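Taking a youth group to a robot open day — what should I ask for on the demo stand?
Posted in: Visits and Outings 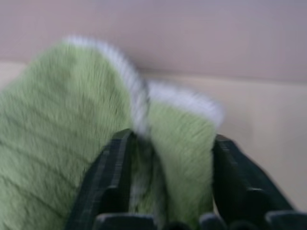
What I need to know

I help run a Saturday club for nine to thirteen year olds and we have been offered places at the Mindberg open day. They have a hall with several arms set up, and the one our lot are keenest on is the soft toy table, where the gripper picks up plush things and passes them along. The picture above is from the camera on the wrist of the arm, with a green plush between the two fingers. They show that view on a screen next to the table.

We would be bringing 60 children in two groups. The booking form asks what we would like from the demonstration and gives one small box to write in. I have no background in this at all. I build sheds.

So:

Is it worth asking for the soft toy demo in particular, or is it better to see the arm handle boxes and tins as well?

Do the children get to do anything, or do they only watch?

How long should each group have? The form offers 20 minutes or 45.

The hall is on the Nenis site and we would come by coach, so any advice about parking would help too.

Marrowfield

Debashish Khan

I have been to the Mindberg day twice, once with my own children and once with a school party, so I can answer most of this.

Ask for both soft and hard objects, and ask for the hard ones first. A tin keeps its shape. When the fingers close on it, they stop at the same place each time, and the children soon see what the arm is doing. Then the plush comes out and it is a different job. The fur gives way and the stuffing moves, and the arm has to settle on how far to close without a firm edge to close against. If the group sees the toy first they tend to think it is the easy one.

Ask for the wrist camera to be on the screen the whole time. On our second visit it was switched off for half the session and the children at the back lost interest. From the side you mostly see the back of the gripper. From the wrist you see the fingers go into the pile and which part of the toy they have got hold of. In your picture they are at a smaller rounded part with the white-tipped fur along the top, next to the fold. Folds are a good thing to get the children looking at. Ask them before each go where they would put the fingers, then let the arm have its turn. Ours argued about it all the way home.

They do get to take part, within limits. Behind the line they can choose the object and say how it should be placed — on its back, on its side, squashed up. A member of staff puts it down for them. No one under sixteen goes past the line and they are strict about it. There was a hand controller on a smaller arm when I went in July last year, and each child had a short turn at that. You have to request it on the form. Write "hand controller" in the box or it stays in the cupboard.

Take the 45 minutes. With 30 in a group you will lose ten getting them in and seated. Tell the children beforehand that the arm drops things. When I went it missed several in a row and the man running it simply carried on, but some of the younger ones thought it had broken and that the show was over.

Also, it is slow. Slower than they expect from films. I would say so on the coach.

I can't help with coaches as we came by train. The walk from the station is flat but has no pavement for the last stretch, so I would not do it with 60.

tallpaul_95

Coach parking is at the Cullska gate, not the main one. The main gate has a height bar. Drop off there is free but if the coach stays it was £2 when we went, paid at the machine, coins only.

Toilets are in the other building so go before you sit down.

Didn't see the toy one myself. We had the Xaba stand, which was sorting parcels, and it was all right.

Windlass

We went the year before last and I thought it was overrated. You stand there while an arm picks up a teddy. My group were older though, fourteen and up, and they wanted to see the programming, which was only covered in a leaflet. If yours are nine to thirteen they may well like it more than mine did.

One thing I would add to what Debashish said. The hall holds 300 and it echoes badly. The person giving our talk had no microphone and we caught one word in three. Ask for one when you book, and get your group on the left-hand benches, as the screen faces that way.

If any of your children wear hearing aids, ring up instead of using the form. They found us a side room when I rang, and it was much better than the hall.

Marrowfield

Thank you all. Form went in 2018-08-26 with hard objects first, wrist camera on, hand controller and a microphone, which only just fitted in the box. I have booked 45 minutes for each group and told the coach firm to use the Cullska gate. One of ours does wear hearing aids, so I will ring about the side room as well.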